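## 4. Preparing the wreath-laying

Read this section completely before you begin. It applies to the outdoor ceremony at the memorial stone. For the indoor ceremony, go to section 5.

The person responsible is called the ceremony steward in this guide. In the April ceremony this was Ezekiel Boateng, and his notes are included in the steps.

### 4.1 The day before

1. Confirm the order of wreaths with Priya Nakamura. The order is fixed by her list, also when a guest of higher rank is announced late.
2. Print the order on one sheet, in large letters. Put one copy in the steward's folder and give one copy to the bugler.
3. Set up the 6 wreath stands on the gravel, in front of the stone. Leave 30 cm between the stands.
4. Push each stand down by hand until it does not move. If the ground is frozen, use the flat Jelten feet and not the spikes.
5. Check that every ribbon can be read from the side of the public.

> **Note:** Wreaths stay in the cold store until the morning. Sign the book when you take the key.

### 4.2 Sound

1. Place the Velotex loudspeaker on the left side of the path, turned away from the stone.
2. Connect the microphone and switch on the loudspeaker last.
3. Ask a second person to stand at the gate while you read one paragraph in a normal voice. If this person cannot follow the words, raise the volume one step and read again.
4. Switch off the microphone and leave the cable under the rubber cover.

> **Caution:** Do not lay the cable across the path of the veterans, even under the cover. Go behind the hedge – the long cable is sufficient.

### 4.3 Two minutes of silence

1. The bugler plays the first call. Begin to measure the time when the last note has ended.
2. Keep your eyes on the watch and your right hand at your side.
3. After 2 minutes, give the sign to the bugler with a small movement of the hand.
4. Wait 5 seconds after the second call before you invite the first guest.

If a telephone rings or a child cries, do nothing. The silence is not started again.

### 4.4 Laying the wreaths

1. Read the name of the guest and then the name of the organisation. Abdelilah Ait Ali has written the difficult names as they are spoken; please use his sheet.
2. Hand over the wreath with the ribbon to the front.
3. Let the guest step back and bow, or stand still, before you read the next name.
4. When a guest is absent, the steward lays the wreath at the end.

Changes to this section go to Grażyna Głowacki in writing. Last revised 2019-12-22.

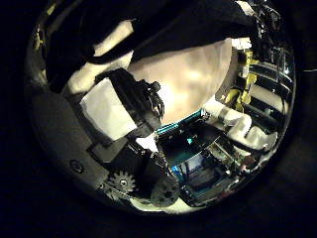
Changes which arrive in the week of the ceremony are kept for the next revision, with one exception: a correction to the name of a guest or a fallen person is made immediately, and the steward gets the new sheet by hand.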